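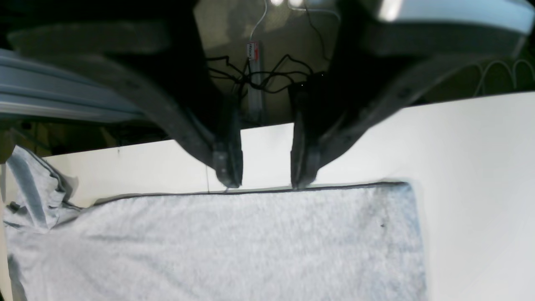

Linen Service for Residents – Frequently Asked Questions

Who may use the service?
All tenants of Stomside residences, including those on short leases. Registration takes place at the Ekton office.

How often is linen exchanged?
Every 16 days. Bags should be left at the collection point by 9:14 a.m.
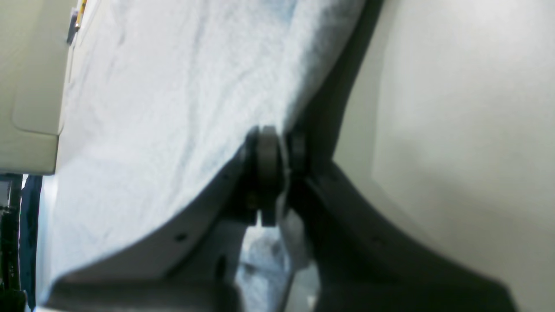 A light blue towel.

Is there a weight limit?
Yes. Each bag may hold up to 3 kg. Heavier bags are returned unopened.

May I send my own towels?
Yes, provided each item carries a name label. Unlabeled items are held at the office until the end of March.

Whom do I contact about a missing item?
Please write to Jyoti Awasthi, Resident Services – and include your room number and the date of collection.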